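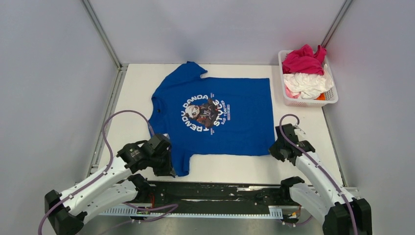

Zwei Arme, ein T-Shirt: der Greifer links am Kragen, der rechts an der unteren Saumecke.

Plakovia Zweifingergreifer im Test: endlich Stoff anfassen, ohne zu fluchen

Seit dem 21. April hängen bei uns die neuen Greifer von Plakovia an beiden Armen, und ich muss sagen: Ich freue mich morgens richtig darauf, die Anlage einzuschalten. Wir falten Wäsche, also T-Shirts, Handtücher, ab und zu eine Hose (Hosen sind grausam). Vorher hatten wir die Trurkus-Greifer dran, solide Dinger, mit denen man wunderbar Klötze und Dosen stapelt. Bei dünner Baumwolle haben sie uns aber regelmäßig zur Verzweiflung gebracht.

Der große Unterschied sitzt in den Spitzen. Die Plakovia-Finger laufen schmal zu und kommen flach unter eine Saumkante, ohne den Stoff vor sich herzuschieben. Beim Trurkus mussten wir immer erst eine Falte aufwerfen und dann von oben zupacken, das klappte mal und mal eben nicht. Jetzt fahre ich seitlich an die Ecke, schließe langsam, fertig!

Für den Vergleich haben wir mit beiden Paaren dieselbe Aufgabe gefahren: T-Shirt liegt flach und quer auf dem Tisch, untere Saumecke greifen, anheben, halten. Je 20 Versuche. Trurkus kam auf 13 saubere Griffe, Plakovia auf 18. Die beiden Fehlgriffe gingen übrigens auf meine Kappe, da war die Höhe über der Tischplatte falsch eingestellt. Tamara Stasiv hat die Reihe später mit einem dickeren Sweatshirt wiederholt, und dort lagen die beiden Modelle praktisch gleichauf. Wer nur schwere Stoffe bewegt, braucht den Wechsel also nicht unbedingt.

Motive auf der Brust sind ein eigenes Thema. Unser Liebling ist das blaue Shirt mit dem Panda und dem Schriftzug »TRENDY PANDA STYLE«. Der Druck macht den Stoff in der Mitte steifer, und beim Umschlagen will er gern wieder zurück. Mit der feineren Kraftregelung kann ich nachfassen und die Lage halten, bis der zweite Arm so weit ist. Herrlich anzusehen.

Was mich stört: das Kabel. Es ist ziemlich starr und braucht über dem Handgelenk eine großzügige Schlaufe, sonst zieht es beim Drehen. Die Anleitung verliert dazu kein Wort. Stefaniia Bondarchuk hat am Ende die Länge so lange verändert, bis beide Arme frei drehen konnten. Und die Software zeigt die Greifkraft nur als nackten Wert von 0 bis 1000 an, ohne Einheit. Daran gewöhnt man sich, schön ist es nicht.

Für Textilien bleiben sie bei uns dran. Als Nächstes kommen Socken, und im Oktober möchte ich die Greifer von Nondcombe dagegen antreten lassen.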